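Work Surfaces at Brokemura
Gallery and notes by Abla Haddad

Home / Rooms / Brokemura / Work surfaces

Brokemura is the ground floor of the old Clesmont building, 922 square feet, with one row of windows and a back room. Raed Tarawneh and I have worked on it in stretches for a little over a year. Most of what people ask us about is the furniture, but the part we spent the most time on was the tops: what they are covered in, what color they are, and how they look under the lights we already had.

This page goes through the room by surface. Entries are short. Where we changed our minds I have left the first choice in, so that anyone doing a similar room can skip that step. Supplies came from Javport unless it says otherwise.

Entrance shelf

A single shelf at hip height, just inside the door. Painted three times in a flat gray-green. Keys and mail go here and the front edge takes most of the wear.

The first coat was a satin. It showed every ring from every cup, and we sanded it back in January.

Coat bench

Oak, oiled, left over from the previous tenant. We kept the dents. The oil was two thin coats with a day in between, wiped off with an old T-shirt.

If you do this, lay the rags flat outside to dry. Do not ball them up in the trash.

Long counter, window side

The counter runs under all five windows and gets the strongest light in the building until early afternoon. We had a dark top here at first. By eleven in the morning it was too warm to lean on in summer, and the dust showed all day.

Now it is a light color with a dull finish. Pencil marks come off with a damp cloth. Ink does not.

Long counter, corner joint

The wall is out of square by a good bit, so the joint was cut to fit the wall and the gap at the front was filled and sanded. It took Raed two evenings. You can feel it with a fingernail but it is hard to find by eye.

Sink surround

Small square tile in off-white, pale gray grout. I would use a darker grout next time. The corner behind the faucet is difficult to reach and needs a brush.

We sealed it once and will do it again next winter.

Drying board

Bare maple, no finish. It gets scrubbed with salt every couple of weeks and stands on its edge overnight. This is the only bare wood we use near water and it has held up better than the oiled board it replaced.

Tall cabinet, inside shelves

White, wipe-clean, nothing special. The shelves are set at uneven heights to fit the tall bottles on the bottom and the paper on top. Each shelf holds one kind of thing - labels are on the front lip, written on masking tape so they can be changed.

Paper drawers

Eight drawers, shallow, lined with plain brown paper. The lining gets replaced when it curls. Sample sheets are filed by finish first and color second, which Raed wanted and I argued against. He was right. When you are matching a surface, the shine is what throws you off.

Sample wall

Painted boards, each the size of a large book, hung on two nails. We started with 407 color chips from Javport and picked a handful to paint at full size. The small chips were misleading, mostly in the pinks and browns. A color that reads as sand on a chip can turn the color of a bandage across a whole top.

The boards move around. If you want to know how a color will look on a horizontal surface, lay the board flat. Hanging it on the wall will give you a lighter color than the one you end up with.

Names on the boards

We gave up on the printed color names and use our own. Simiyu is the warm one between sand and brick, named after the paint store where Raed first had it mixed. The others are just called by their job: Door, Sink, Back Room.

Center table, first version

Very glossy, very white. It was pleasant for a week. After that the ceiling lights sat in it all evening as two bright lines, and it was tiring to read at.

We sold it to a neighbor who uses it for cutting fabric and likes it.

Center table, current version

Lower, wider, and finished flat. There are felt pads under the legs now, and the table stays where it is put. Wipe with water only. We tried a spray cleaner on one end and it left a shiny patch that took weeks of use to dull down.

Pinkish beige, up close

A broad, matte surface, slightly mottled, with no grain or printed pattern to it. The color does a lot of moving for something so plain: pale gray-pink where the light lands, closer to mauve-brown down the wide diagonal shadow. The green at the far right is only a soft glow.
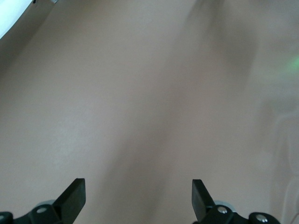
Shadow and flat finishes

A few notes on this, as it is the question we get most often by email.

Flat finishes spread light out. A shadow on one has soft edges and can be wide, and the color inside it may look like a different paint. Before you decide a top is stained or unevenly coated, turn the lights off and look at it again by daylight from the other side of the room.

Strong lamps close to a pale surface will bleach the nearest part of it. We keep our lamps at least an arm's length from anything we are trying to match. For reading it does not matter.

Colored light travels too. A small indicator lamp is enough to tint a pale beige after dark. We put a square of tape over the ones on the power strips.

Back room floor

Sheet flooring in a mid brown, one piece, no joins. It was the cheapest option and the easiest to keep clean. Chair casters have left faint tracks by the door. We have ordered a mat.

Back room fold-down shelf

Hinged to the wall, with a chain at each side. It is used for wrapping parcels and is folded up the rest of the time. The top is hardboard, screwed on so it can be swapped when it gets too scored. We are on the second piece.

Window sills

Stone, original to the building. We scraped the old paint off two of them and left the other three painted - the scraping was slow and the dust got into everything. The bare ones are cold to the touch most of the year and the plants on them have done fine.

Care, in short

Matte tops: warm water, soft cloth, light pressure. Dry right away.
Oiled wood: dust weekly, oil when it looks thirsty.
Tile: mild soap, brush for the corners.
Bare maple: salt and hot water, stand it up to dry.
Nothing abrasive on anything painted. This includes the green side of a kitchen sponge.

Still to do

The ends of the long counter need edging. The inside of the front door has primer on it and no color. Raed wants Simiyu for the door and I want the gray-green from the entrance shelf, and two test boards have been leaning there for a month.

The back room ceiling is next after that.

Visiting

Brokemura is open in the mornings from nine to noon, side entrance on the Clesmont parking lot. Bring a sample if you want to match something, the bigger the better. The boards on the sample wall can be borrowed overnight. Please write your name on the sheet by the door when you take one.

More rooms
Clesmont stairwell
Storage under the stairs
Lamps and shades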